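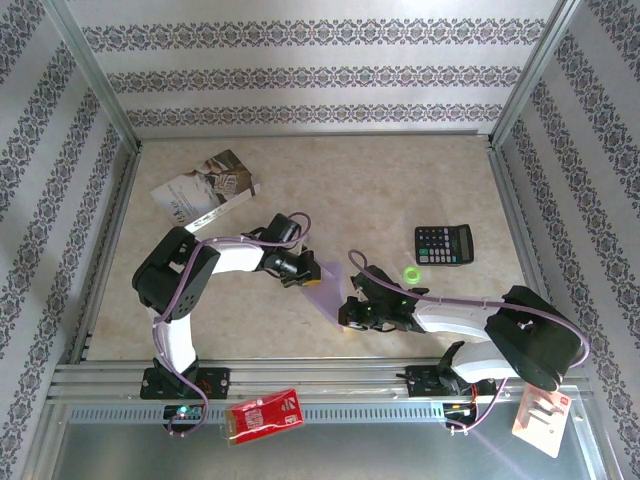 Magazine / Materials / Features

Thin film, long life: the second career of the produce bag

Search articles, authors, issues

March 19, 2024 | Ok-hee Yeo

14 comments | 31 shares

A lightweight produce bag weighs very little and is hard to recycle for much the same reason. Film wraps around the shafts of sorting screens, carries moisture and food residue out of proportion to its mass, and travels with paper on air classifiers. Most kerbside programs exclude it. The material that does get recovered comes through store drop-off bins, and its quality depends on what people put in them.

Comard, a reprocessor with one wash line and one extruder, has run on drop-off film since 2019. The plant takes low-density and linear low-density polyethylene in mixed colours. Bales are opened by hand, shredded, washed in cold water with a friction stage, then spun and thermally dried. Moisture is the figure the operators watch. Film entering the extruder too wet produces steam, and steam produces voids in the pellet.

Colour is the second constraint. Clear film fetches the best price. Tinted film – the pale greens, blues and purples used for fruit and bakery lines – is often translucent enough to pass a quick visual sort, and a small share of it will shift a clear batch to grey. Comard keeps two streams and sells the tinted one to Jisora, a moulder of garden edging, where the finished product is black anyway.

In January the plant processed 52 bales. Four were rejected at opening, all for the same fault: compostable bags mixed through the load. Starch-based film feels similar in the hand and degrades at polyethylene melt temperatures, leaving brown specks and a sour odour. Near-infrared sorting can separate the two, but the capital cost is difficult to justify at this volume.

Labelling would be cheaper. Clestia, which supplies bags to independent grocers, now prints the resin code in a repeating band across the full width of the film, so that a torn piece still carries it. Han, its main competitor, prints a single mark near the base seal. Comard's staff report that the band is legible on most shredder-sized pieces and the single mark seldom is.

Reuse sits ahead of all this in the waste hierarchy, and thin film does poorly there. Side seals usually fail before the body of the bag.

Comments (14)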